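Kinnunen Two-Seater Sofa: A Review After One Long Winter

I bought the Kinnunen from Grarnard because my old couch had developed a lean, and guests kept arriving in my lap. It cost $1,440, plus $157 for delivery to the curb. The curb, in my case, is 14 steps below the front door.

Assembly is four legs and a bag of bolts. The booklet allows 20 minutes, a figure I assume was set by someone with three hands. My neighbor Elli Hyvönen held up one end and offered opinions.

Fabric

I went for light gray, against the advice of everyone who has seen me eat soup. The weave has little slubs in it that hide crumbs nicely, and a winter of corduroy hasn't raised any fuzz. Red wine did leave a mark, but it's on the back, facing the wall, where I keep most of my regrets. 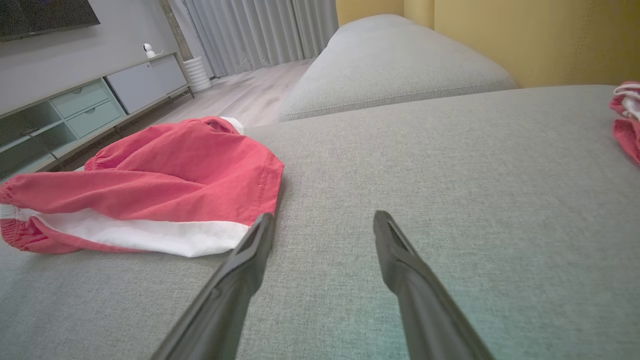 Comfort

Firm for the first month, like sitting on a polite refusal. It has softened since. The seat is deep enough that Sirkka Manninen, who is five foot one, sits on it with her feet straight out like a doll on a shelf. Naps are fine if you bend at the knee.

Would I buy it again? Yes, though I'd pay for the upstairs delivery. The matching footstool is still on back order.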